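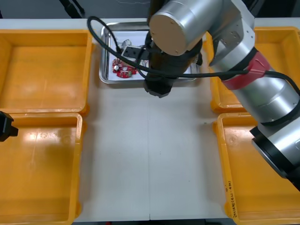
Right arm at the tray, four bins out, cable running beneath the wrist

Ticket 112: Right arm drops out of a sort run, wrist camera picks at glare
Project: Pargate parts sorter (shared workshop build)
Status: Open, first half fixed
Priority: Medium
Opened: Friday, April 24, 2020

What we want it to do

Two arms, one steel tray of salvaged electronics, four yellow bins. Each arm looks after the two bins on its own side. Boards go in the far bins, wires and connectors in the near ones. We've been at this since February and it is so close now! When it runs clean it's the best thing in the shop to watch.

What it does instead

Fault A. The right arm stops over the table with "joint 5 comms lost" and stays put until the controller is restarted. The left arm carries on as if nothing happened.

Fault B. After a drop, the bin check (wrist camera looks into the bin to see whether the part landed) sometimes reports a part in an empty bin. The arm then goes down to reseat a part that isn't there, closes on nothing, and flags a failed grip.

Setup
Controller: Drokell board, firmware 6
Script: Nastville branch, sort loop only
Tray: white paper liner, mixed load of red boards and loose wire
Speed: 24 percent for all tests below

Log, Fault A

Run 1. Stock settings. Dropped out on the ninth pick. Restarted, ran the same pick list again, dropped out on the ninth pick again. I was thrilled, because a fault that repeats is a fault you can find.

Run 2. Swapped the order so pick 9 went first. Dropped out on the first pick. So it's the pose and has nothing to do with heat or run time. Pick 9 is the one where the wrist rolls almost all the way over to reach the back left of the tray.

Run 3. Power off, cable off, meter on the connector, rolled the wrist by hand. Continuity comes and goes near the end of the roll. The long cable gets pulled tight there and leans on the plug.

Run 4. Gave the cable a longer loop at the wrist and moved the tie back toward the elbow. Full pick list, no dropout. Ran it again, no dropout. Ran it a third time mostly because I was enjoying myself.

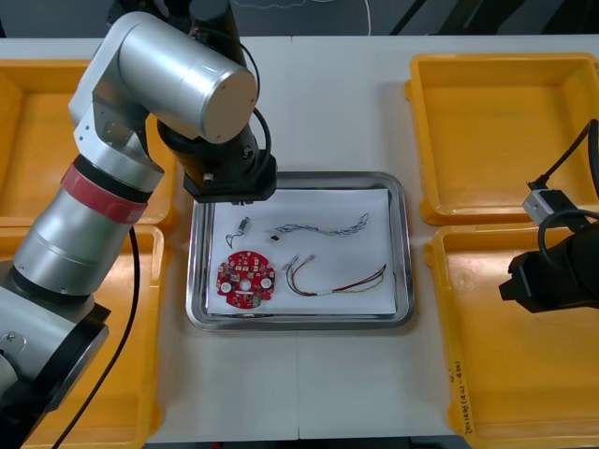

I also went over the left arm while I had the ties out. Its cable is routed a different way and the meter stayed steady through the whole roll, so I left it alone. If anyone re-ties it, please keep the loop loose enough that you can get two fingers under it at full roll.

The plug on the right arm should still be replaced. There's one left in the Purves drawer but the latch is worn, so I'd like to order a new one before closing this half.

Log, Fault B

Check 1. Saved every wrist view from the bin checks and sorted them by result. All the false hits are on empty bins, and in every one the detector has boxed a bright patch on the plastic. The bins are shiny and the overhead lights bounce straight back up.

Check 2. Turned off the lights over the bench and used the lamp by the door. False hits gone, but the tray was too dim and picks got sloppy.

Check 3. Lights back on, raised the detector threshold. Fewer false hits, but it started missing thin wires, which are half of what we sort – no good.

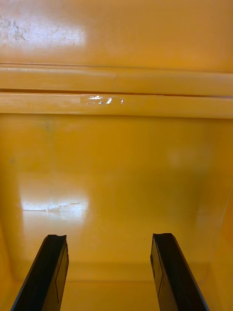
Wrist view into a bin with nothing in it. Note the white glare on the left, and the bits of white residue on the rail

Check 4. Masked everything from the rails up, so the detector ignores the rim. That takes care of the residue and the top glare. The lower glare is on the back wall and still gets through now and then.

To do
- Order plug for right wrist
- Scrub the residue off the rail (label remover is under the sink)
- Try a scuff pad on the inside of one bin and compare it with an untouched one
- Take an empty-bin view at the start of each run and subtract it
- Rerun the full pick list with both fixes in at 24 percent before anybody turns the speed up

I can do the scuff pad test next time I'm in. If you get there first, go for it, and post the saved views on this ticket with the bin position in the file name.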